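Tea Tasting, Week 2: Water and Leaf
Notes by Sum-yee Cheng

Okay, so last week we got as far as oolongs, and a few of you asked why my cup tasted sweeter than yours. Mostly it's water! I use the filtered stuff from the Dirnham store, and I pour at 209 degrees for the darker rolled leaf (greens go a lot cooler – we'll get to those in February). 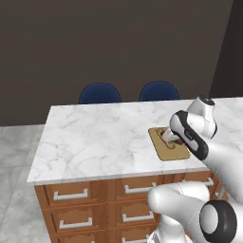

Kitchen island with two navy blue chairs behind it.

Try the Lekivmont oolong first. Rinse it, dump the rinse, then steep for 40 seconds and write down the very first thing you taste, even if it's "wet hay." I got peach and a bit of toast, and I really liked how long it hung around.

Cold brew is the lazy one, and I love it. Leaf and water in a jar, lid on, overnight in the fridge, strain in the morning. Much softer, hardly any bite.
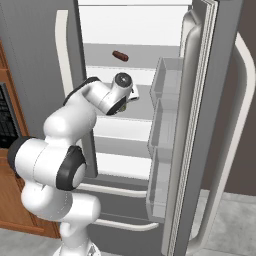 Refrigerator with the door open, four shelves inside.

For next time: brew the Doltley black two ways, hot and cold, and bring your notes.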